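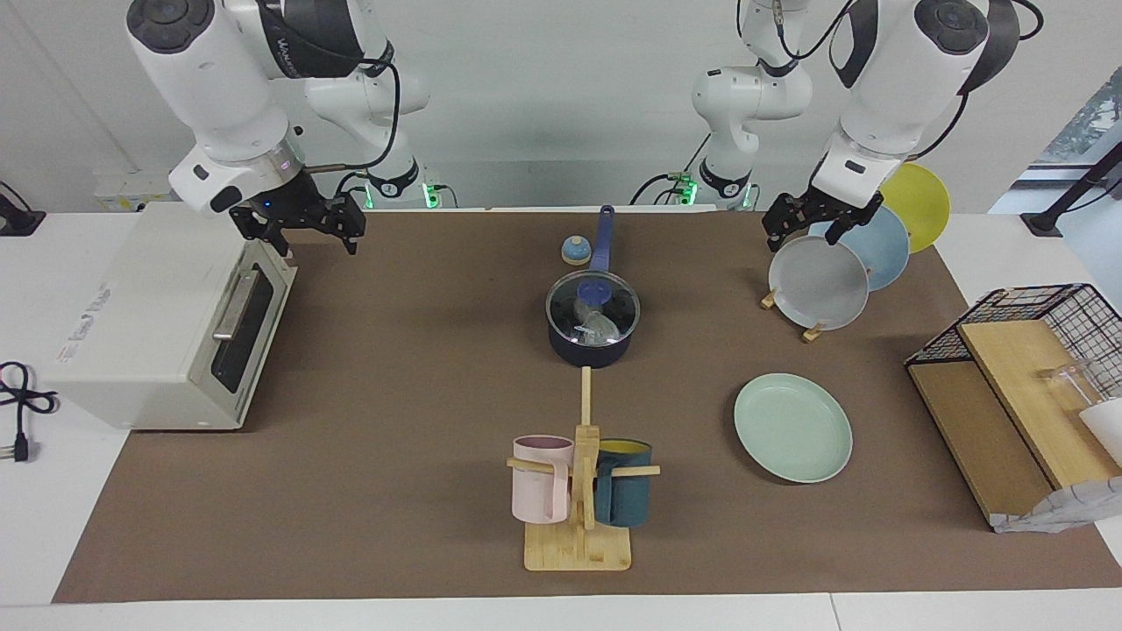

# Londthorpe Kitchen Set - gripper comparison on a two-arm bench

Share this page · 14 shares · 3 comments

This is the README for the kitchen part of the Londthorpe recordings. We wanted to know how much the choice of fingers matters when you leave everything else alone: same arms, same controller, same table, same dishes. Quite a lot, as it happens, and some of the results made us very happy!

The set has 103 episodes. Each one is a single try at a single task, driven by a person through the leader arms, start to finish, with no cuts. Failed tries are kept and labeled. Please use them - we learned more from the bad plate grabs than from the good ones.

## What was compared

Both arms carry two-finger grippers with the same body. Only the finger pads change between blocks.

- Nutiso pads: flat, fairly stiff, with a fine ribbed face. These came with the grippers.
- Grisano pads: softer and a bit wider, with a shallow groove down the center.

The controller is our own build, called Magesa. It ran the same version for every episode, with the same grip force limit and the same speed cap. I was tempted to retune it for the softer pads and decided against it, so the Grisano numbers may be a little worse than they could be.

## Tasks

There are 4 tasks, and every one was done with both kinds of pads.

1. plate_out - lift the gray plate from the wooden holder and lay it on the mat. It stands in front of the light blue and yellow ones, and the left arm takes it by the upper rim.
2. plate_in - put the mint-green plate into a free slot in the holder.
3. mug_off - take the pink or the teal mug from its peg on the mug tree and set it down upright.
4. lid_lift - raise the glass lid of the blue saucepan by its knob, hold it, and put it back.

The toaster oven is part of the layout but has no task in this release. Oven door episodes are coming, and I can't wait to see what the groove does on that long silver handle.

## What we found

The plates were the big surprise. The stiff pads would touch the rim, squeeze, and let the plate turn in the fingers as it came up. With the Grisano pads the rim settles into the groove and stays put. You can feel the difference through the leader arm, and new operators picked up plate_out in a few minutes.

Mugs went the other way. The wider pads bump the peg when you come at the handle from the side, so you need a steeper approach. The narrow Nutiso pads slip right in. If your work is mostly mugs, keep the stiff ones.

For lid_lift we couldn't tell them apart. The knob is easy to grip and both pads held it fine. Putting the lid back squarely is the hard part, and that's down to the operator and the camera view.

One more thing on plate_in: tilt the plate before you reach the holder, while you still have room. Turning the wrist over the slots eats up space fast with the mug tree standing next door.

## Files

- episodes/ - one folder per episode, holding joint positions, gripper opening, and video
- labels.csv - task, pad type, operator number, success or fail, short note
- layout.txt - start positions of the objects for each block
- magesa_config.txt - the controller settings, unchanged throughout

Video comes from a fixed camera that takes in the whole work area. Gripper opening is logged as a fraction, where 0 is closed and 1 is fully open. Joint data and video share one clock.

## Known problems

- 2 episodes of mug_off have a gap in the gripper log. They are marked "gap" in the notes column.
- Daylight from the window changes through the day. Late afternoon episodes are darker, and the glass lid picks up reflections.
- Clear objects are hard to make out in the video. Don't rely on this set for finding glassware.
- Left and right always mean the robot's own left and right, so they are swapped on screen.

## Contact

Questions, corrections, and pad suggestions go to Godfrey Kashindye, who looks after the set. If you've tried other fingers on thin plates, please write - I'd love to compare notes. The next update is planned for October and adds the oven door.

3 comments · Log in to reply

This site uses cookies to remember your settings. Accept · Manage choices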